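Rillora Publishes Setup and Service Procedure for Flusinia Hand-Tracking Cell

FEDDEN – Rillora has released the setup and service procedure for its Flusinia cell, a bench station that records two-handed work for programming assembly robots. The procedure was written during an April overhaul at the company's Fedden shop and applies to all cells built on the 600 mm base.

Service starts at the wrists. Each operator wears 2 straps carrying square printed markers, and the cell calculates hand position from them. A scratched or lifted marker tile shows up as drift in the recorded path. Tiles are wiped with a dry cloth, checked under the bench light and replaced as a full row. Straps are then fitted and the operator runs a handling check with small stock items, among them orange plastic parts and metal ball bearings. 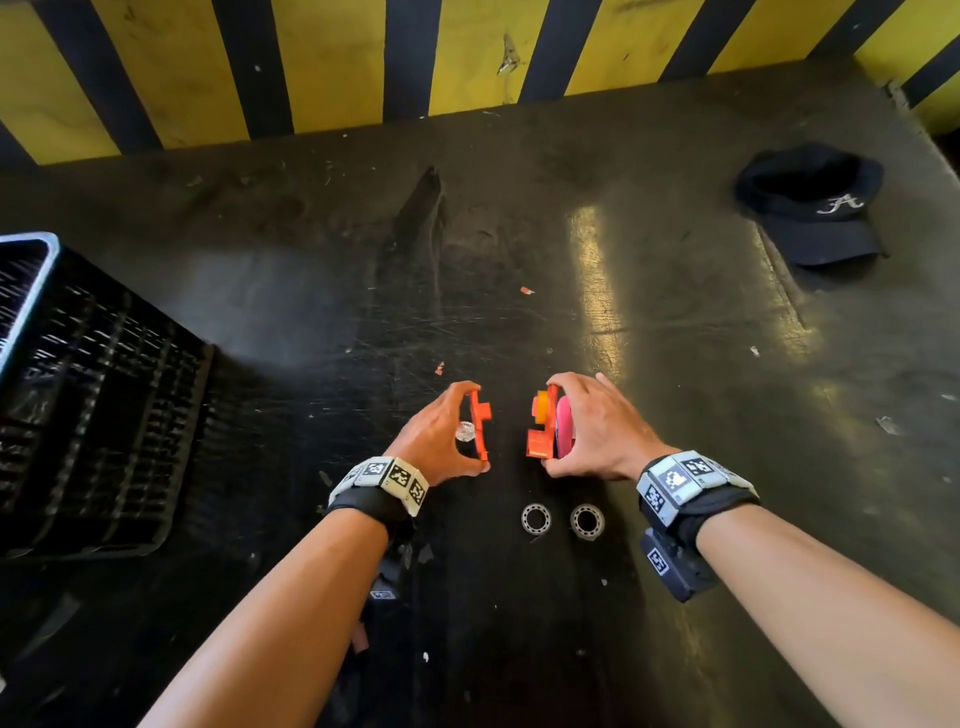
One operator at the Awwad site asked whether the check could be skipped when only a single strap had been changed, as the other side would still hold its calibration. Rillora's answer is no. The two sides are solved together, and a new strap on one wrist changes the result for both.

The full check takes 109 seconds and is run 3 times. If any run loses a marker for longer than the set limit, the operator refits the strap on that side and starts over. Items may be swapped between runs, provided they include something small and reflective. Tape dispensers and bearings are the standard set at Fedden.

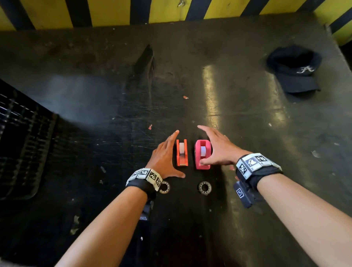
The work surface is left dark and is not repainted during service. Scratches have no effect on tracking, but glare can, so the overhead light is adjusted before the first run and its position marked on the mount. Cables are inspected at the connector end – the usual point of failure – and replaced if the jacket has split.

Run results are entered in the cell log along with the strap numbers. Cells that fail a second full check are taken out of service until the mount and lens have been inspected.

The procedure is available to current Flusinia users through Rillora's service desk. Awwad will move to it at its next scheduled stop. Replacement marker rows are stocked at Fedden and ship with the printed check sheet.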